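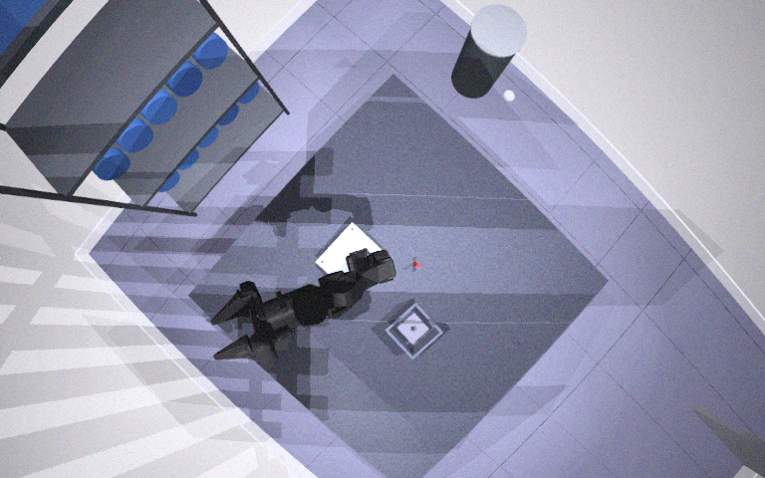

The Landry School of Needle Arts teaches hand and machine sewing, embroidery, weaving and knitting to adults and older teenagers in Astomville and the surrounding towns. The School was founded by Estíbaliz Cordero, a tailor by training, in two rooms above a fabric store, and it continues to offer instruction in small groups under experienced makers. Students in the beginning quilting course start with large, simple shapes in quiet colors. A dark gray square turned on its point against lavender is a typical first exercise, and it introduces the student to bias edges before any smaller piecing is attempted.

Our Programs

Courses are offered in three terms each year. The Foundation Program covers measuring, cutting, hand stitches, seams and basic repair. The Intermediate Program allows students to specialize in quilting, garment making, surface embroidery or weaving. Admission to the Advanced Studio is by review of finished work, and places are limited to 5 students per instructor. Fabric and thread for the Foundation Program are included in tuition. Students in the other programs supply their own materials and may purchase them at a discount through the School office.

Faculty

Refilwe Mabaso, Director, oversees the curriculum and teaches hand quilting. Dumisani Du Plessis leads the weaving studio and is responsible for the care of the floor looms. Lai-ching Tai teaches silk embroidery and goldwork. Bheki Visser instructs in garment construction and pattern drafting, and supervises the evening open studio.

The Vakaswood Collection

The School houses the Vakaswood Collection of domestic textiles, which holds 1178 items, among them bed quilts, table linens, samplers and work aprons. The Collection was received as a bequest and is used in teaching. Study visits may be arranged in writing and are limited to 90 minutes. Visitors are asked to use pencil only and to leave bags in the front hall.

Community Work

Each April the School holds a public mending day, at which residents may bring clothing and household linens for repair without charge. Students also prepare quilts for families referred by local agencies. The School's newsletter, Atier, reports on this work and lists upcoming lectures. Copies are available at the front desk and by mail.

Enrollment

Applications are accepted throughout the year. New students are placed after a short interview with a member of the faculty. Current tuition rates and the term schedule may be obtained from the School office.

Page last revised October 2019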